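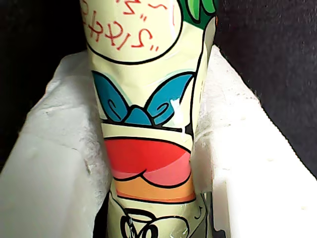
Fig. 1. Cylindrical container with printed cartoon label, standing in white foam.

Packaging and Sorting, Unit 3: Does the container do what the brochure says?

Bring this sheet to the April session. Read it before the Tirkstead brochure, which is persuasive and short on evidence.

Start with the label. Cartoon face, blue bow, red lettering in a speech bubble. All of that sells the contents. It says very little about how the thing will travel. The foam might, but only if you know its density and the drop height it was tested at. Prurico's supplier sheet gives neither. It says "superior protection" and moves on. Superior to what?

Ask the same of trays.

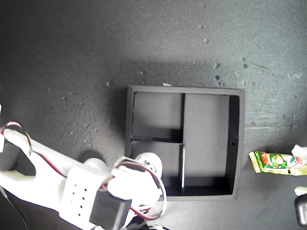 Fig. 2. Black tray with three compartments, one of them full height.

The usual claim for divided trays is that they speed up sorting. The figure everyone quotes comes from the Llanos trial: 3064 items, 76 percent placed correctly. Look at the method section before you repeat it. There was no undivided tray for comparison, so we can't say what the dividers added. I would also want to know which compartment the errors ended up in. A large one next to two smaller ones invites people to drop anything awkward into it — I certainly do.

Note the crumbs and grit on the work surface. Trials rarely report cleaning, and small parts pick up dirt.

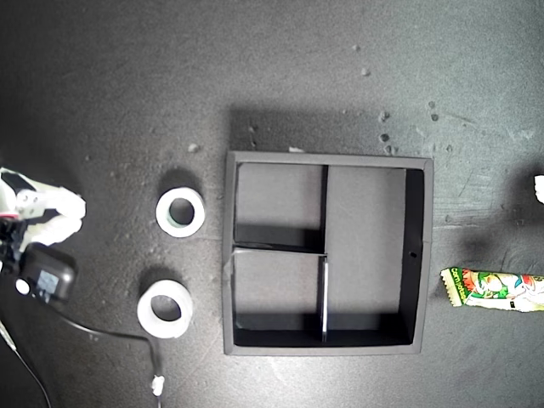
Fig. 3. Open-topped black box and two rolls of white tape.

Open boxes are quick to fill and easy to inspect. They also need closing at some point, and the time spent on that tends to vanish from the results. Zistel timed 800 packs and stopped the clock before taping. Make of that what you will.

For the session
Find one claim in the brochure that could be tested with a box, a tray and a roll of tape. Write down what result would make you drop it.
If you can't think of one, pick another claim.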